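Magazine > Features > Materials and Making

News Features Reviews Workshop Archive Subscribe

Small Parts, White Surface
By Eirlys Gethin

The trade calls them loose parts. A set may hold cubes, balls, sticks, cups, trays and a board or two with openings cut in it. Nothing clips together and there is no finished model on the lid. Buyers tend to judge such sets by piece count, a poor measure. Fit, edge finish and color contrast decide how long a set stays in use.

Ratih Jugah has specified tabletop sets for Lekell for several years. Her standard cube is small enough to close a hand around and is checked on three points: squareness, corner radius and the color of each face. A cube that is out of square will still sit flat on one face and rock on another. Stacked, the error adds up. Her department rejects any cube that rocks on a glass plate, whichever face is down.

Corner radius is a compromise. A sharp corner gives a clean edge for lining up but chips early. A heavy radius wears well and makes the cube harder to stand on another. Lekell changed its radius last November after returns from schools, and 598 sets of the older stock were sold off without boxes.

Faces are the third point. A cube with one color all over can be sorted only by color. Dark sides with a pale side, and a dot on the pale side, allow sorting by body, by dot, or by which way the piece is turned. Jugah prefers dots to printed numerals. A dot reads the same from any direction - a 6 does not.
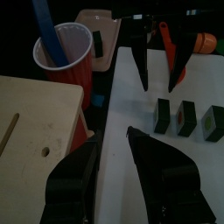

Dark green cubes on the white table, two of them with a colored dot showing. The red cup and slotted board are at left.

The surface matters more than most catalogs admit. White shows the outline of a dark cube clearly and gives a soft shadow that helps in judging distance. It also shows every scuff. Pale wood hides marks better but gives less contrast with beige and yellow pieces. Şengül Türkmen, who fits out classrooms for Clodov, orders white tops and replaces them when the cleaning schedule stops keeping up.

Türkmen separates her containers by depth. Sticks and other long items go in a cup, where they stand at a slant and can be taken by the upper end. Blocks go in a shallow tray, one layer deep. Balls are the weak point of any set. Left on an open top they travel, and she recommends a rim or a folded cloth at the far side.

Boards with cut openings need more care in choosing. A long narrow slot should have parallel walls and no burr on the underside, where splinters go unnoticed. A round hole should be clean enough to wipe with a cotton bud. Unsealed wood takes finger marks within days. A light sanding along the grain removes most of them, followed by a thin coat of water-based varnish.

For cleaning, Türkmen uses a damp cloth and mild soap on plastic, and a barely damp cloth on wood. Dotted faces are wiped last and never scrubbed. On the Khoo sets she tested, the dots were stickers and began to lift after 32 washes. Inset dots cost more and had not moved when the test was stopped.

Storage is by type, lids off until dry. Türkmen checks her sets on Monday, before the rooms open, and keeps spare cubes in a separate tin marked with the batch.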